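Pesquisar no diário... Buscar

2021-08-20

Sessão da tarde no simulador, conta do clube Vidumus. Tarefa ainda a mesma: abrir a janela de caixilho de madeira com a garra de dois dedos. Refiz a calibração da câmera do punho antes de começar, pois o desvio de rotação estava em 2 graus e isso contaminava a estimativa de pose do caixilho.

Rodei 162 episódios com a política treinada ontem. Taxa de sucesso de 22 por cento. A falha dominante continua na aproximação – a garra chega inclinada em relação à travessa e os dedos fecham fora do ponto de pega. Com o punho girado, a travessa aparece em diagonal na imagem e o detector de bordas a confunde com o montante.
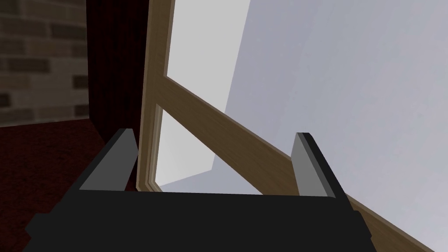
Troquei o detector por uma regressão direta da orientação, com a rotação do punho como entrada adicional. O treino parou no passo 2.549 por falta de memória na máquina do laboratório. Reduzi o lote à metade e reiniciei. A perda de orientação cai mais devagar, mas sem os picos de antes.

Pendências: a penalidade de contato com o vidro está alta demais e a política aprende a ficar parada com os dedos abertos. Testar um valor menor, só nos episódios de aproximação. Verificar também se a textura do fundo externo, quase branca, satura a imagem normalizada.

O regulamento da Brimeteck exige registro de todas as sementes aleatórias. Faltam as de março, que ficaram no disco antigo. Copiar amanhã, antes da reunião com a equipe da Vikdale.

Deixei o treino rodando com ponto de controle a cada hora.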